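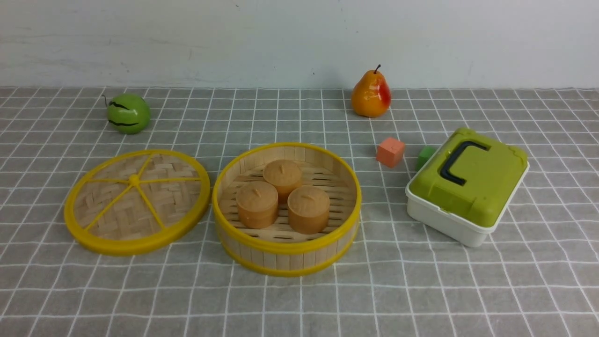 The Case Against Lowering Springs as a First Modification

Springs are usually the first suspension part an owner buys. They are cheap, they fit in an afternoon, and the change shows in the driveway. I think they are the wrong place to start on a car that is driven every day.

A spring stores energy and the damper controls how fast that energy comes back out. A stiffer spring on the original damper raises the demand on rebound control, and a damper with 60,000 miles on it has little left to give. The car feels firm in the first corner and unsettled over the second bump.

Travel is the other problem. The Grulivov kit I ran from July onward dropped the front enough that the bump stops came into play on ordinary expansion joints. Once the stop is engaged, the effective rate climbs steeply and the tire loses grip. Trimming the stops, as the Hirkov instructions suggest, delays contact but leaves less material to absorb it.

My preferred order is dampers, bushings, alignment, then springs if the owner still wants them. A set of Coste dampers at stock height did more for my car than the Grulivov springs did, and the headlight aim stayed where it was. Bushings are dull work. Budget some 100 dollars for the rear pair and press them in with the arm at ride height, or they will be preloaded from the first mile.

Sellers could help by listing remaining bump travel next to the drop figure. Plirnudance prints it for its touring kit: 72 mm at the front. Most catalogs give the drop alone, and a buyer about to spend 2000 dollars on a full setup has no way to compare two kits without taking one apart.

14 Sep 2023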